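Padudstead Tenants' News
Building notes, 27 August 2021

Changes to loading dock hours and freight elevator booking
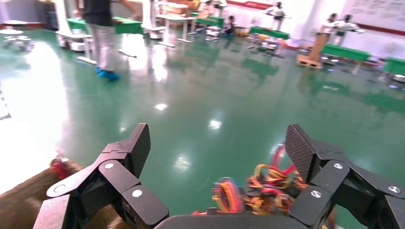 The loading dock on the north side will open an hour earlier starting with the next billing period. Several ground-floor tenants asked for this in April, when deliveries were backing up onto the access road and drivers were leaving pallets by the bike racks. The early hour is for deliveries only. Outgoing freight, furniture moves and dumpster pickups stay on the old schedule.

The freight elevator now has to be booked for any load that takes more than one trip. Bookings are made through the front desk, by phone or in person. The online form that went out with the spring notice has been taken down. It was sending requests to an old mailbox and a few of them were never answered. If you sent one and heard nothing back, please call the desk and they will enter it again by hand.

Slots are one hour long. You can take two in a row if nothing else is booked. Please leave the elevator pads hanging when you finish. Mirkus, the company that services both elevators, has asked that the doors not be held open with carts or boxes. They replaced a door sensor on the freight car in the spring and the repair was charged to the shared maintenance account, so every tenant paid part of it.

The posted load limit has not changed. If you are moving a safe, a large printer or anything on a full pallet, tell the desk the weight when you book. They can check it against the plate in the car and set up a time when the passenger elevator is also free for your staff.

Shared maintenance charges

Some tenants have asked why the quarterly statement went up. Two items account for nearly all of it. The first is the elevator repair mentioned above. The second is the roof drain on the east wing, which was cleared and relined by Gallardo over three days. The drain had been slow for a couple of years and water was standing after every heavy rain.

The drain work came to more than the estimate because the crew found a cracked elbow below the roof deck. Retno Krishnan in the management office has the invoices and the photos from the contractor, and any tenant can ask to see them. She is in the office most mornings. Call first if you can – the office is one person deep during August.

Tenants whose share of the increase is over $1000 may spread it across the next two statements. You need to ask for this in writing before the current statement is due. An email is fine. Nineteen suites are on shared meters, and those tenants will see the charge listed under "common" on the second page, below the water and sewer lines. Everyone else will find it on page one.

Recycling and cardboard

Trada has taken over the recycling contract. The bins are the same color as before but the rules are a little different. Cardboard must be flattened and it can no longer go in with bottles and cans. There is a separate cage for it next to the dock stairs. Packing foam goes in the regular trash, and so do plastic-lined mailers. Wood crates and broken pallets are not accepted in any bin and have to be taken away by whoever brought them in.

The hauler will leave a bin behind if it has the wrong things in it. This has happened twice on the west side. When it does, the bin sits full until the next pickup and the overflow ends up on the ground, where the wind takes it into the parking lot. Please pass the rules along to your evening cleaners, who often don't see these notices.

Parking

The spaces along the back fence will be closed for striping once the weather is dry enough. A sign will go up at the entrance two days ahead. Cars left there after the sign goes up will be moved to the front lot at the owner's cost. Visitor passes from last year are still good and do not need to be exchanged.

Keys and fobs

If someone has left your company, please return their fob to the desk or send us the number printed on the back so it can be turned off. There is no fee for turning one off. A replacement fob is $19, payable at the desk by check or added to your next statement.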